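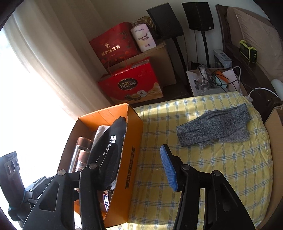
What size do I need if I have a thick mattress?

Go up one size. The Unden is a flat sheet with no elastic, so it needs enough spare at the sides to tuck under properly, and on a thick mattress the double wants to be a king. If your mattress is 20 cm deep or less, just order the size of your bed and you'll be fine.

Unden checked sheet, pale yellow with blue grid
Item 476
Single, double and king

I've had this one in the shop longer than almost anything else and I still get a bit excited when a fresh parcel of them comes in. It's a pale yellow, very pale, much closer to custard than to lemon, with a blue checked grid over it. Customers ring up worried that it will be too much in a small bedroom (I had the same worry, which is why I slept on one for a month before I ordered any) and I always say the same thing – get it on the bed and leave it a couple of days. The yellow is so soft that by the end of the week you only really notice it when the sun comes in, and then it's lovely.

What I like best is that it goes with things. Grey looks good on it, white looks good on it, an old navy blanket looks very good on it. I wouldn't put a patterned duvet cover over the top unless the pattern is quite big, as two small patterns together make my eyes go funny, but my sister does exactly that and is perfectly happy so please yourself!

The check is also handy for folding. If you hate folding large sheets (who doesn't?) you can follow a line of the grid and get the edges to meet, and you end up with something that stacks in the cupboard. Same when you're making the bed. Get one blue line running along the edge of the mattress and the whole sheet is straight.

I use mine as a sorting surface too, I must admit. Before any trip or any big clear-out the bed is the only flat place in my house large enough, so everything gets laid out there first. Small dark things show up nicely on the yellow. I have lost a lot of hair ties and gloves on my dark green sheets over the years and none so far on this one. If you do the same, put a towel under anything that could leak.

Washing

Wash it before the first use, on its own or with other light things. After that a 50 degree wash suits it. I don't use softener, it made mine feel a bit slippery. Dry it on a line if you have one and bring it in while there's still a touch of damp in it, then you can smooth it by hand and skip the iron. It does crease if you leave it sitting in the machine overnight. Mine has faded slightly along one side where the sun reaches the bed, and I'd expect yours to do that too in a bright room. Turn it round every other wash and it'll even out.

No bleach please. I had one back in September with white blotches all down the middle and there was nothing I could do for the poor woman.

How it compares with the others I sell

The Zesport is the fitted one. It's thinner, it has elastic all round, and it comes in plain colours only. Get that if you share your bed with somebody who kicks, or a dog. The Hsueh is a heavier sheet for winter and takes ages to dry, though I do know people who won't have anything else. The Unden sits between the two for weight, and I keep it on from spring right through to autumn.

The matching pillowcases are sold separately. They're made in the same check but the grid is a tiny bit smaller, so if that sort of thing bothers you have the plain yellow ones.

Ordering

I pack the orders myself so they go out when I've got a minute, normally within 5 working days. Orders over £50 go post free, and everything under that is charged at whatever the carrier asks me for. Sheets can come back if they haven't been washed or slept on. Fold it up, put your name in the parcel, and I'll refund you once it gets here.

King is out of stock at the moment. Singles and doubles are on the shelf. If you want a king, drop me an email and I'll put you on the list – I let people know in the order they wrote to me.

Aleksandra Nowakowski
Finon Bedding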